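Treltitow Shared Kitchen Group
Minutes of the general meeting, 2 August 2018
Held in the side kitchen, Treltitow Hall

I took the minutes again, so apologies in advance for my spelling and for the bits where I was eating. 17 of us signed the sheet. A few more drifted in once the kettle was on and didn't sign, so they miss out on the vote for the new tea towels (settled anyway, see item 4).

1. Last minutes
Read and accepted. One correction: I had written that the big urn was "cactus" and was asked to put down that it leaks from the tap. It leaks from the tap.

2. Money
We have $200 left in the equipment tin after paying for the fridge seal. There was a fair bit of chat over whether the seal should have come out of the hall's money and not ours, and I reckon we could have gone all night on that one, but the chair moved us along. We'll write to the hall and ask nicely. I said I'd draft the letter, which I now regret a little.

3. The steamer
This was the item most people had come for! Since February we've been borrowing bamboo baskets and balancing them over the stockpot, and everyone was well and truly over it. The electric steamer is now ours, bought second-hand through the Clumesau swap page, and it was set up on the white table by the wall so we could all have a look at it and argue about it properly.

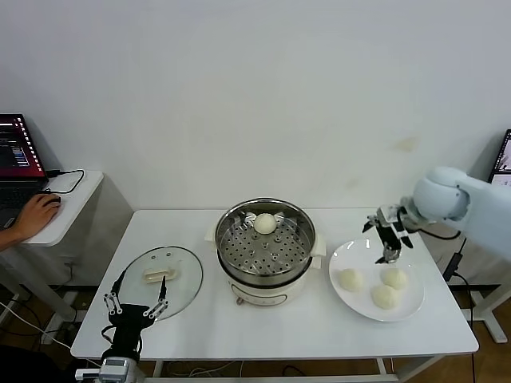 Item 3: the steamer with a bun in the basket, three more on the plate and the glass lid to the left.

The general feeling was very warm. People liked the steel basket with all the little holes, and the side handles got a mention from those of us who have carried the stockpot across the room and lived to complain. Somebody asked if the basket could go in the dishwasher. We don't know yet – the instructions didn't come with it – so for now it's hand wash only, with the soft brush, and please not the green scourer.

Then we had a longish discussion about paper under the buns. One camp says you must always use baking paper squares or you'll be scraping dough out of the holes until Christmas. The other camp says a wipe of oil does the job and paper makes the bottoms soggy. I'm a paper person myself but I was told the minutes should be neutral. We agreed to try both ways at the next bun session and report back.

Also agreed:
The glass lid lives in the tall cupboard, wrapped in a tea towel, never on top of the microwave.
The pot gets emptied and dried before it goes away. A wet pot in a shut cupboard smells, and we all remember the rice cooker.
Leave a decent gap between buns, because they puff up and stick to their neighbours.
Anyone taking the steamer home writes it in the red book first and has it back within 2 days.

4. Tea towels
Blue check. Carried, with one person holding out for the striped ones until the end.

5. Flour order
Heiskanen have put their delivery charge up, so it makes sense to order less often and in bigger lots. We'll get 8 bags of the low-protein flour this time, plus yeast. Stadora was suggested as another supplier and a couple of members had good things to say about their sesame paste, but they don't deliver out our way and no one was keen on the drive. Left as is. If you want anything added, put it on the list stuck to the pantry door before the end of the month.

6. Bun session for the school fair
Pork and cabbage, red bean, and plain ones for the little kids. Dough gets made the evening before and kept in the fridge overnight. We still need two people for the early shift and someone with a big esky. I've put myself down for folding, which I'm hopeless at, so come and help me.

7. Other business
The bench drawer is sticking again. The good scissors are missing – navy handles, please check your bags, no questions asked.

Meeting closed when the tea ran out. Next meeting same place, and could whoever has the spare key please bring it.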